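Workshop tips: soft gripper fingers that let go of cloth halfway through a fold

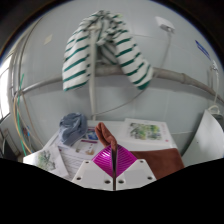
Ridged fingers closed on a fold of reddish-brown fabric at the folding table.

These notes cover one fault on a hand-held folding gripper with soft ribbed fingers, and the same fault when the fingers are moved across to the Dafis bench arm. The fabric is picked up correctly, carried part of the way, then slides out on one side before the fold is laid down. It was logged in July on brown, grey and striped cloths, worst on the brown.

Symptom

The fingers close and the fabric lifts. At mid-travel one layer stays in the grip and the other drops. On the hand-held tool the operator feels very little. On the arm the controller carries on and reports a completed fold, so the fault is usually found as a stack of half-folded cloths at the end of the run.

Do not raise the closing force as a first step. It masks the fault for a short time, marks thin fabric and shortens the life of the ribs.

Check the grip surface first

Lint and fabric softener build up between the ribs. The fingers may still look clean and glossy with a film on them. Wipe each finger with a damp microfibre cloth and a drop of dish soap, working along the grooves, then wipe again with plain water. Let them air dry. Do not use acetone or brake cleaner. Methylated spirits is acceptable on the plates but not on the fingers.

If the slip stops after cleaning, clean at the start of each session and look no further.

Check finger alignment

Close the fingers with nothing between them and look down the centre gap. It should be an even, narrow slit. A gap that is wider at one end means that a finger has crept on its plate.

1. Switch off and disconnect the tool.
2. Back off the fasteners on the finger that has moved, half a turn each.
3. Close the fingers by hand against a 6 mm spacer held at the base.
4. Nip the fasteners up in rotation, a little at a time.
5. Remove the spacer and check the slit again.

Our fault was in step 4. The left finger had been tightened fully on one side before the other was touched, and the finger had rotated slightly on the plate. The tips met, so it passed a quick look, but the contact patch was far smaller than it should have been.

Check how the fabric is presented

A single flat layer is harder to hold than a small bunched fold. Bring the fingers down either side of a raised crease and close so that the fold sits well between them. If the cloth lies flat, push the open tips gently along the table to raise a ridge, then close.

Keep paper clear of the pick point. A brochure or loose page close to the fabric can be caught along with it, and a glossy sheet between two layers acts as a slip surface. Two of the logged drops were of this kind – both had been put down to the fingers. Slide printed matter to the back of the table before starting.

Replacing the fingers

The Findov fingers we use are rated by the supplier for 3000 closures. The pair that failed had done 887 by the counter, so wear was ruled out early, and correctly. Replace them as a pair when ribs are torn, when a finger stays bent after release, or when the surface has gone chalky. Old and new fingers close unevenly together.

Store spares flat, out of the sun and away from any heater. Spares left on a windowsill at the Ekcombe workshop took a set within the season and could not be used.

Safety

Soft fingers can still pinch. The hazard is at the base, where the two rigid plates come together, and not at the tips. Keep fingertips out of the centre gap whenever the tool is powered. Never clear a caught thread with the tool live – disconnect it, open the fingers by hand and cut the thread with blunt-nosed scissors.

On the arm, treat a dropped cloth as a stop condition. Do not reach in to straighten it while the arm is moving. Press stop, wait for the arm to come to rest, remove the cloth and restart from the pick.

Test after any adjustment

Run about 30 picks with one medium-weight cloth, bunched each time, and hold each pick in the air for a slow count of three. Any slip is a fail. Repeat with the thinnest fabric in use. Write the result on the Gerkatach log card together with the closing force setting, and leave the force where it is until the next scheduled check.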